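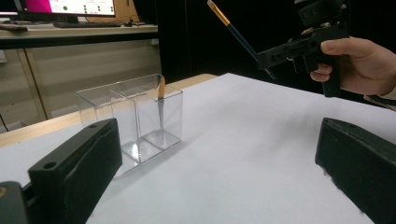
Bac transparent à deux compartiments, posé sur une table blanche. Un pinceau dans celui de droite.

RANGER SES PINCEAUX, ENFIN

Le pot à confiture, on a toutes commencé par là. Puis le deuxième. Puis la boîte à biscuits, et un jour plus moyen de retrouver le petit rond pour les finitions.

À l'atelier d'Ustthorpe, changement de méthode depuis février : du transparent, du haut, du carré. Deux cases côte à côte, pas plus. L'aquarelle d'un côté, l'acrylique de l'autre – et on ne mélange pas, même quand on est pressée.

Côté budget, comptez 6 euros chez Potex pour un modèle double, jusqu'à 50 chez Michalík pour les versions faites à la main. Entre les deux, franchement, la différence se voit surtout sur les arêtes.

Quelques règles apprises à la dure. Poils vers le haut une fois secs, toujours. Pour le séchage, à plat sur un torchon : debout, l'eau descend dans la virole et la colle finit par lâcher. Manches longs au fond, petits devant. Un coup de chiffon doux sur les parois, jamais d'alcool, l'acrylique se fendille.

Et les vieux pinceaux tout raides ? Une case pour eux aussi, ils servent a gratter, à poser la colle, à faire des textures. À Trondorville, une boutique les reprend même par lots de 100.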